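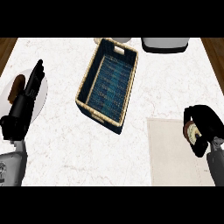

Lolmont Neighborhood Seed Library
Progress report to the Wiren Fund
July 10, 2020

Prepared by Noemí Ayala, project coordinator

Dear Joana Moreira,

We are at the halfway point of the grant and I am so happy to be writing this one. When we last reported, the seed library was a shelf in the back office at Lolmont Branch and a spreadsheet that only I could follow. It is now a working collection that people borrow from, argue over and bring things back to, and the second half of the year looks even busier.

Where we are

The collection opened in early spring with 40 varieties, mostly beans, peas, lettuce and hardy greens. We picked these on purpose. They grow well in our short season, and most of them come true from saved seed even if a beginner makes a mistake or two. Squash was the one we went back and forth on. It crosses so easily that a returned packet can grow into almost anything, and in the end we decided to lend it but ask members not to return the seed. A few people were disappointed (one very much so!) but it has kept the rest of the collection clean.

The branch closed to the public in March, right when we had planned our big opening day. We moved everything to pickup by mail or at the side door. Members fill in a short form, Jaqueline Hinojosa packs the order, and it goes out within the week. Demand was far beyond what we had expected. So many people were starting a garden for the first time that we ran out of bush beans and both kinds of kale before the end of April, and had to buy more from a grower in Ladow. That came out of the supplies line, and I explain the change under Budget.

Classes

We had promised in-person workshops and could not hold them. Ernő Lengyel, who taught high school biology for many years, offered to do them by video instead, and they have been a real joy. He has given four so far: starting seeds indoors, thinning and transplanting, reading a seed packet, and keeping varieties apart. The last one filled up and ran well past its hour with questions. We recorded all of them, and the recordings are being watched by people who never signed up for the live class, including a school garden group in Tanasarn that has asked to copy our lending form.

What has been harder is reaching members who don't have a good internet connection. We had counted on the workshops as the place to meet them. Brisa Zamudio has been turning Ernő's talks into printed sheets in English and Spanish, one page each, large type, with drawings. Two are finished and go into every order now. The rest should be ready by the end of the summer.

Seed returns

Peas came in first, at the end of June, and they are beautiful. We have returns from 12 households already, which is early for us, and the big wave will be in September and October when the beans dry down. Each batch gets a label with the variety, the grower's street and the year. Then it rests in paper for two weeks before we test it. Our germination tests are simple - damp paper towel, a warm spot, a count after ten days - and the peas did very well. One batch of lettuce from last year did poorly and we pulled it.

Budget

Spending is on track overall. The money set aside for room rental and refreshments was not used, and with your approval in May we moved it to postage, envelopes and the extra seed from Ladow. Printing will cost more than planned now that the sheets are in two languages. I expect we can cover that from what is left in the travel line. A full table is attached separately.

Next six months

We would like to hold one outdoor seed cleaning day in the fall if the county allows it, with separate tables and sign-up times. If it doesn't, Ernő will teach threshing and winnowing on video, and we will lend out the screens by mail.

We also want to start a small group of experienced growers who each look after one variety and keep it going year after year. Around six members have told us they are interested. I would love to talk this through with you before we write it up, as it may change what we ask for in the next round.

One question for you: would the fund prefer the fall report before or after the bean harvest? The later date would give us much better numbers on returns.

With thanks,
Noemí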